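Count the bad grabs too
2024-06-22

A result from hand-held gripper data usually arrives as one number. The policy was trained on 200 demonstrations and it picked up the cloth so many times out of so many tries. I think that number leaves out the part we most need, and I think the fix is cheap.

The work itself is simple to picture. A person holds a gripper in each hand and does a chore, and a model later learns from the recordings.

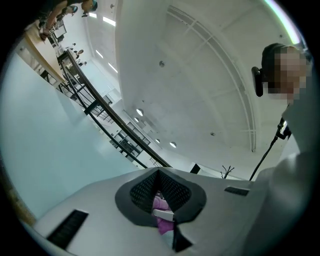 Pink cloth and the gripper, at close range and then from the wearer's side. 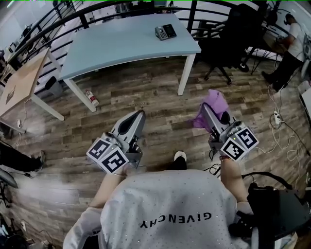
Mojtaba Shokri thinks I am asking for the wrong thing, and that a failed grab teaches the model to fail, so the sooner it is deleted the better. He has told me this more than once since April.

He is right about training. I would not feed a dropped cloth to the model as a good example either. My complaint is about the report. When we built the Rana set at Golluvix, we threw out 57 recordings before training, and the write-up gave them half a sentence. Some were plain mistakes, like a recording started late. Others were cases where the cloth slid or folded over and the person had to try again. Those are hard cases, and the robot is going to meet them.

If the hard cases are gone from training and also gone from the test, the score mostly describes the easy ones. Trirnutex ran into this when they tried our Tavo policy on their own tables. It did well on a cloth lying flat and badly on one that was bunched up - the same kind of cloth we had been tossing out.

So I would ask for two things in every paper of this type. Say how many recordings were dropped and sort them by reason. Then keep the dropped starting positions and run the robot on them as a separate test, with a separate score.

It costs us an extra afternoon. The second score will be lower than the first, and I would still print them side by side.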